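Anelwood Workshop > Printing > Questions > Recycling your own filament
Last updated: Mon 27 April

Can I turn my failed prints back into filament?

Yes, in the sense that you can also make your own paper. You need to sort the scrap by plastic, shred it, dry it, melt it, push it through a nozzle, cool it evenly and wind it onto a spool without the thickness wandering. Every one of those steps has a machine for sale, and every one of those machines has a video in which it works beautifully. We have owned the Caritz extruder since last August. What follows is based on that and on a good deal of swearing.

What did it cost?

The Caritz was $1690, without a shredder. The sales page shows a shredder next to it in most of the shots, so read the box contents carefully. We used a secondhand granulator that had belonged to a school and still sounds like a car accident.
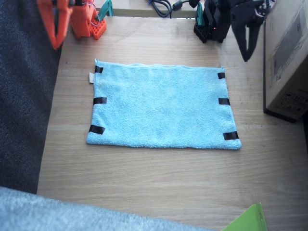 Towel and tape at the workshop, Anelwood.

Does it pay for itself?

I keep being told it will. For that to happen you would have to make a lot of scrap, which is a strange thing to plan for. Our best month gave 823 grams of usable filament, less than one ordinary spool. The electricity wasn't metered, my evenings weren't counted, and we had to mix in new pellets to get that far. If somebody shows you a payback chart, ask what they've put down for labor. It's usually zero.

Do I really have to add new pellets?

Caritz says no. My experience says yes. Plastic that has already been melted twice gets brittle, and our all-scrap batches snapped in the feed tube often enough that I stopped trying. Half new, half old ran tolerably. At that point I'd call it filament with some recycling in it.

Can I mix brands and colors of PLA?

Colors, sure, if you like brown. Brands are a bigger worry than the forum posts let on. "PLA" on a label covers a plain plastic and also a plastic with who knows what added to make it tougher or shinier, and the makers don't have to tell you. One stray piece of PETG in the hopper will ruin a run. Label your scrap bins when you fill them, because a month later it all looks the same.
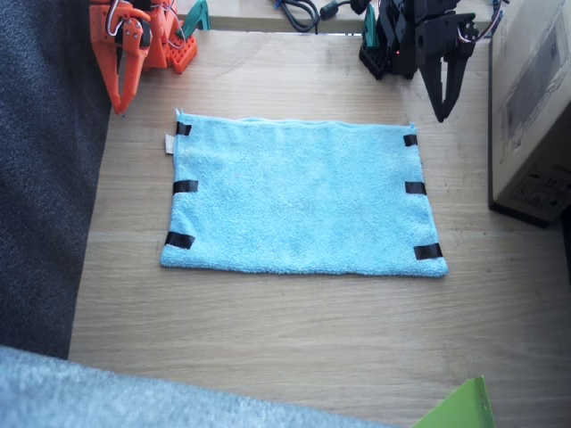
Elis Llewellyn thinks this is too gloomy, and wrote to say that a print group who all buy one brand in one color can skip most of the sorting and get filament that is perfectly fine for brackets, jigs and plant pots. I accept that. I'd only add that getting a print group to buy one color is a project of its own.

How even does the thickness need to be?

More even than you'll get the first week. Bought filament barely varies. Ours swung enough that you could see bands in the wall of a print, and the thicker stretches jammed. The Sorex winder helped, mostly by pulling at a steady speed, which I had been doing by hand like a fool. Measure in several places along the spool, since the first stretch is always the one that looks good.

Is it greener, at least?

Maybe. I haven't seen a figure I trust. The claims I've read count the plastic saved and leave out the shredding, drying and heating, plus the batches that went in the trash anyway.
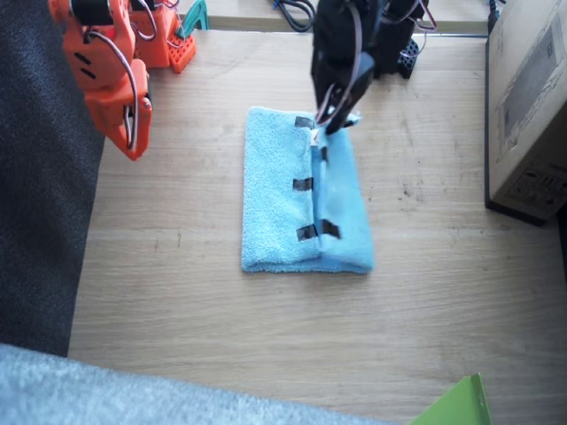 A better way to cut waste is dull: fix the first layer, use fewer supports, and stop printing things you found at midnight and don't want by morning. When I started doing that my own scrap fell so far that the extruder had nothing to eat.

What about mail-in recycling?

Quan takes clean, sorted PLA in boxes of 2 kilos and up, and you pay the postage. I've asked them what becomes of it and got a friendly answer with no content. Try it if your closet is full.

So should I buy one?

If you enjoy tinkering with extruders, go ahead. If you want cheap filament, buy cheap filament.

Comments

Hậu Đỗ
Did you dry the shreds first? My bubbles went away after a night in the dryer. Still brittle though.

Elsie Blackburn
I run 200 grams at a time and toss the first bit. Works OK for me, I think you gave up early.

Živko Angelovski
Selling a Caritz, lightly used. Make me an offer.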